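Sulance Catch Log, README

Hi! I'm Teodor Zieliński, and this is my log of 138 trout from two seasons on the creek above Grurville (mostly on dry flies, plus a few nymphs when I got stubborn). One row per fish: month, fly, hook size, length in inches, released or not. 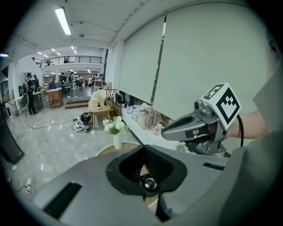
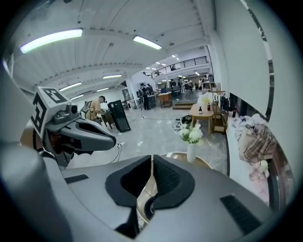
Vol. 2, No. 19

Lengths got sloppy in December because my fingers were freezing, so go easy on those rows! Blank fly names mean I forgot to write it down. The Irkeck pool is listed under its old name, Piątek, in the first season.

Use it however you like, and send me your own catches if you want them added.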